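"A chair is a thing you notice only when it hurts"
A talk with Iraklis Tsolakis, who furnishes offices for other people

Iraklis Tsolakis came to Jolthorpe 17 years ago to repair sewing machines. Today he runs Kinari, a small company of three people that chooses and installs furniture for workplaces. We met in August in his storage hall, between rolls of carpet, and he offered me the only chair which did not have plastic on it.

I asked him first how he begins with a new client. "I ask them to let me sit there for one morning," he said. "I do not bring a catalog. I bring my lunch and I look how people move." In his opinion most companies buy the desk first and think about the person later, and then they call him after half a year.

His largest order until now was from Wike, 300 seats on two floors. He does not speak of it with much pleasure. "Everything was decided on paper before I came. I was only the man with the screwdriver." He prefers the small jobs, where he can still change his mind about the height of a table.

About chairs he can talk for a long time. He likes a high back and a separate headrest, and he likes mesh, mainly for the summer. "Foam is very nice in the shop. You sit two minutes and you say, oh, wonderful. But you should sit until three o'clock in the afternoon, and then tell me." I said that some people find mesh chairs cold and a little ugly. He laughed and agreed about the ugly.

Sudheer Reddy, his colleague, joined us for a while and disagreed on the question of color. He would like to have more wood and less white. Tsolakis defends the white desk. It gives back the light, he says, and one sees at once when it needs to be wiped. They have had this argument, according to Reddy, in 43 different offices.

On one point they think the same: the openings for cables must be planned before the desk is ordered. "If you make the hole afterwards, it is always in the wrong place," Tsolakis said. 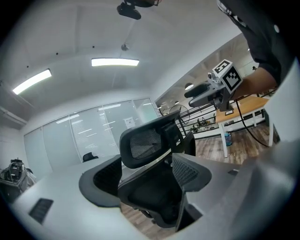
A black mesh chair with headrest at a large white desk, under ceiling light panels.

Lighting is his next subject. He is not against fluorescent panels, as many designers are today, but he wants them placed after the desks are placed. "The electrician comes first, always. I have asked so many times if he could come second."

At the end I asked what he sits on at home. It is a kitchen chair from his mother, without arms, and he has repaired it twice.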